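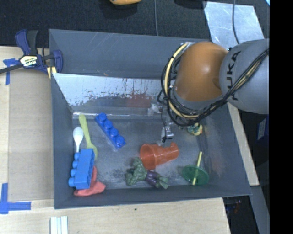
A KUKA arm over the sorting bin at Uvon, with toy bricks, spoons and play food inside.

Teaching by the Binful
February
By Flor Mamani

The toys at Uvon come out of a cardboard carton that used to hold printer paper. Whoever has the morning shift reaches in, takes a handful, and drops it in the gray bin without looking. Then the arm goes to work.

It tries to pick something up. A lot of the time it fails. Either way the attempt is saved, with the camera view from before, the path the arm took, and a yes or no at the end. One attempt is one example. The system that will someday choose its own grasps learns from the whole pile.

Uvon is a small company on the second floor of a former shoe warehouse. Its customer, a mail-order returns center called Domden, wants a machine that can empty a tote of mixed goods. Returned goods are a mess. People send back single mittens, phone cases, half a set of measuring cups. Writing a rule for each one would take forever, so Uvon is collecting examples.

The toys stand in for the returns. A plastic spoon is thin and lies close to the floor, which makes it hard to get under. A building brick has flat sides and is easy until it leans against a wall. A cup on its side can roll. Clear and shiny plastics are a problem of their own, and the team keeps adding more of them.

"If everything is easy, you learn nothing," says Ocampo, who runs the collection and goes by her last name at work. "If everything is hard, you get a file full of misses and you learn nothing from that either."

On the day I visited, the arm made 726 attempts. The log marked 638 of them usable. The rest were thrown out, mostly for dull reasons: a dropped camera image, a pause when someone leaned over the table, a gripper reading that never arrived. Ocampo goes through the rejects herself before lunch and again at five.

The walls of the bin cause more trouble than the toys do. Things pushed into a corner tend to stay there, and an arm that picks only from the middle will never learn corners. Every 41 attempts the run stops and a person stirs the contents by hand. Uvon tried tipping the bin with a motor last year. It piled everything at one end.

The bin itself stays put, clamped to the table. An early batch was lost when the old one crept sideways over a long weekend run and the recorded positions no longer matched the real ones. Blue tape on the tabletop now gives people something to check against.

Labeling is handled by Sumuvley, the software Uvon wrote for the job. It compares the gripper reading with a picture taken after each lift and decides whether something was picked up. It gets fooled when two toys come up together – a spoon hooked on a brick, say – and those go to a person. There were 26 in the queue when I sat down to try it. I disagreed with the software on four, and Ocampo disagreed with me on one of those.

Domden has asked for a first trial this summer. Before then, Uvon plans to replace half the toys with actual returned items and start the count over for those. Ocampo has already been sent a box of them. It was under her desk, still taped shut.

Contact the magazine | Copyright, all rights reserved | Back to top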